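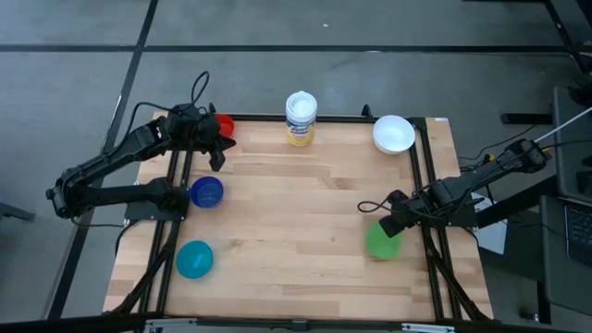

Two-arm bench with five bowls and a tub of wipes

Questions we get about the bench rules

Do I really have to read the Weleck sheet before my first session?
Yes please, all 2 pages of it! It won't take long, and Leonidas Michailidis is always happy to go through it with you over a cup of tea.

How close can I stand while the arms are powered?
Behind the floor tape, even if you're only popping over for a quick look. Reaching in means pressing stop first - every time, however slow the arm seems.

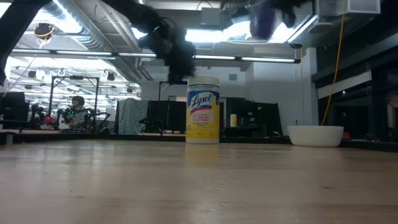 Marina Kyriakidis wrote in to say that newcomers at Rivmont found the stop rule easier once they practised it in pairs, and she'd like that added to the sheet.

We've put it in the January edition, with our thanks. Pairs swap over after 9 runs, or sooner if anybody feels tired.

When should the gripper fingers be checked?
At the start of each session and again after any knock,

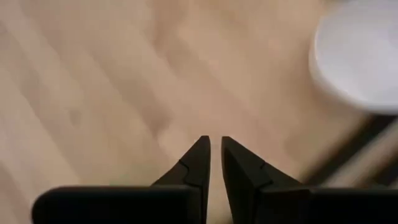
and do write it in the log, even when all is well. Fingers can go up to 36 hours of running between full inspections.

Who can hold the handheld rig?
Anyone signed off on it. Keep the cables clear of your sleeves. 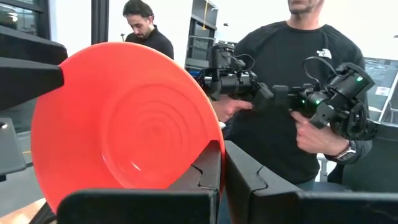

Handheld rig, held in both hands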